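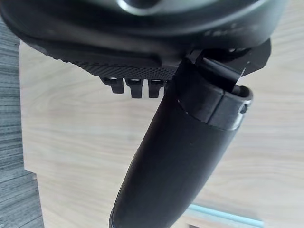 A wrist camera's view of a gripper up against a black cylindrical grip. The software has to work from pictures like this one.

The planner that runs the robots at Utdale used to be a single program. It took in camera images, decided where everything was, and produced a path for both arms. When it failed, it failed as a whole, and the log file said very little about why.

Houda Chraibi spent most of last winter taking it apart. She leads the four-person software group at Flostari, which rents one floor of an office building in Utdale and builds control and perception code for humanoid robots. The company does not make robots. It buys them, writes software for them and licenses the result to firms that want a machine to put things away, fetch them again and close the door afterward.

"We had a nice demo and no idea what was holding it up," Chraibi says. "You changed one number in the grasp code and the door behavior got worse. Those two things shouldn't have known about each other."

The test task is filing. There is a cabinet, there are blue binders, and the robot is told which shelf a binder belongs on. People outside the field tend to think the binder is the hard part. Benedek Sárközi, who wrote the perception module, says it gives him little trouble. A binder is flat and stiff, it has a white label on the spine, and it doesn't change shape when you touch it. The cabinet door is another matter. It swings on a hinge that the head camera often can't see, and its position in the world depends on how far somebody last pushed it.

Sárközi's first version looked for the door as an object, the same way it looked for a binder. It was wrong often enough to be useless. The version in use since spring treats the cabinet as a box with one number attached for each door, the angle. The camera image is used only to estimate those numbers. A closed door is zero. Everything else about the door, such as where its edge is and how much room there is in front of it, is calculated from the angle.

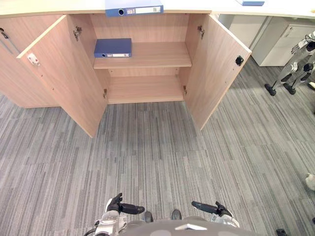
Both doors open, seen from the robot's head camera. The perception module reduces each one to an angle.

That change made the planner's job smaller. Ferenc Halász, who maintains it, keeps a set of 2,218 recorded attempts and replays every one of them against each new build. The replay takes most of a night on the office machines. No robot moves. The software is fed the old camera images and joint readings, and its decisions are compared with the ones that a person has marked as acceptable.

On June 6, 2022, the build that split perception from planning got through the replay with 169 disagreements. The build before it had 300. Halász went through the remaining cases by hand and found that many came from one fault: the two camera streams were being matched by the time they arrived at the computer, when they should have been matched by the time they were taken. If the network was busy, a wrist image could be paired with a head image from a moment earlier, when the arm was somewhere else.

"It was 17 lines to fix," he says. "I'd looked at that file every week for a year."

The wrist camera still causes arguments. Close to an object it gives detail the head camera can't, but it also loses all context. A curved black surface fills the view and the software has little to tell it how large the thing is. Ottó Borbély, the newest member of the group, has been writing a handover rule that decides which camera to believe at which distance. His first draft switched from one to the other at a fixed point, and the arm twitched every time it crossed the line - you could hear it from the hallway. Now the two estimates are blended over the last part of the approach, and the wrist view is ignored entirely if it disagrees too strongly with the joint readings.

Doors need a different rule again.

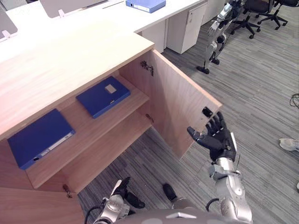

When a hand goes toward the edge of a door, the planner has to commit to a side. Fingers that close on the outer face can pull; a palm on the inner face can only push. Halász's code scores both choices, along with what the other arm is doing at the time, and throws out any plan in which the door would sweep through the second arm. The check is simple geometry and runs fast enough to repeat during the motion, so if the angle estimate changes, the plan can change with it.

Not everyone was convinced that this was the way to go. Dezső Hegedűs, an engineer at Marinescu, one of Flostari's two paying customers, would have preferred a single learned model that goes straight from images to motor commands. He has seen such models do well on tasks like this one. His objection to Flostari's approach is the labor. Each new piece of furniture needs a description, written by a person, of what is hinged to what.

Chraibi doesn't dispute that. Writing up a cabinet takes her group an afternoon, and a customer with a whole building of furniture would notice. In July the group plans to try generating the descriptions from a short series of head camera images, with a person checking the hinges. The trial will be at Marinescu's site in Gollatthorpe, where the cabinets are older and several of the doors don't hang straight.

Sárközi has already asked for measurements of the worst ones.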